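Barn Notes > Nursery > Feed and feeders

Home | Notebook | Protocols | Pen maps | Contact

July, written in the evening after second feeding

Feeder trial at Viltier, nursery room. I write this now because tomorrow I will have forgotten which pen was which.

We have 20 pens in the room. Half of them have the old Keltik feeders and the other half have the Estico ones, which were mounted before the pigs came in. The question of the trial is simple: with which feeder do we lose less feed through the slats? Growth is recorded too, but the pens are too few for me to believe a small difference in growth.
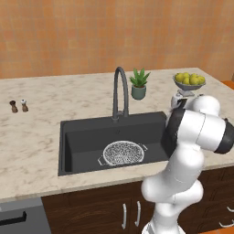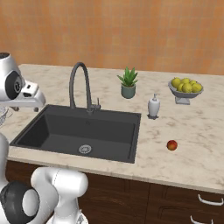 First the problem of the day. The Pace controller says it delivered 1454 kg to the room since the start of the trial. My own sheets, with the buckets weighed at each pen, say 1247 kg. So 207 kg are missing, or were never there. This is too much to be spilled during transport. I checked the addition on my sheets two times, and Rosario D'Amico checked it a third time without seeing my result. We have the same sum.

Possible explanations, in the order in which I believe them:

- The controller counts auger running time and not weight. If the auger turns with the bin almost empty, it "delivers" air. We know that the bin bridged at least once, because Rosario had to hit it with the rubber mallet before the feed came down.
- The calibration was made with the previous diet, which was pelleted. The present one is meal and it is lighter for the same volume. I did not find any note in the notebook that somebody repeated the calibration when the diet changed. I should have asked for this before the pigs arrived.
- A sheet is lost. I don't think so, the sheets are numbered, but I write it down.

For the trial itself I will use only the bucket weights. The Pace numbers stay in the file but they should not go in any table. If a colleague opens the file later: please do not average the two.

Calibration plan. Empty the line completely. Run the auger for one minute into a clean tared tub, weigh, repeat until six weights are written down. Do this with the bin full and then again with the bin low. If the full and the low weights are far apart, then the calibration factor alone will not help us and we have to fix the bridging first.

Feeder observations

Keltik: the adjustment plate moves by itself. In pen 6 I set it in the morning in the position we agreed, and by afternoon it was more open and the trough was covered with meal. The pigs push it with the nose. I tightened the wing nut with pliers. I know that this changes the treatment a little, so I did the same in all Keltik pens and marked the hour on each pen card.

Estico: less feed in the trough, but the corners collect fines, and with saliva they become a hard paste. The pigs don't eat it. Who cleans it, and how often? The protocol doesn't say. If we clean every day in the trial and the farm will clean once in a week, our result is not useful for the farm. My proposal is to scrape on weighing days only, and to dry and weigh what comes out. Rosario would prefer more often for hygiene reasons. Not decided.

Catch pans: the pans under the slats work better than I feared, but the feed inside them is mixed with manure and water from the drinkers. We must report it as dry matter or it makes no sense. The first samples are in the oven. I wrote the pen number on the aluminum cups with a scratch and not with the marker, because in the last trial the marker disappeared in the heat and we lost those samples.

One pen has two pigs that cough. Treated and recorded on the pen card. I don't exclude the pen for now. One more pen has a drinker which drips directly on the catch pan; I turned the nipple toward the wall, and the pan sample of today from that pen should be discarded.

Room temperature was high after lunch, and about 6 in the evening the pigs were still lying spread out and not much interested in the feeders. On such a day they eat late. Maybe the second weighing should move to a later hour for all of July, but then it must move for all pens on the same day.

To do

Ask Viltier when the last calibration was made, and with which diet
Borrow the second tub for the auger test
Lock washers for the Keltik plates
Decide the scraping interval for the Estico troughs, write it in the protocol and sign
Take the cups out of the oven in the morning, into the desiccator before weighing
Copy the bucket sheets into the spreadsheet. Rosario reads, I type

Related entries
Pellets to meal: notes on the diet change
Drinker flow check, nursery room
How we wash and tare the catch pans
Pen cards, new layout
Bin bridging, things we tried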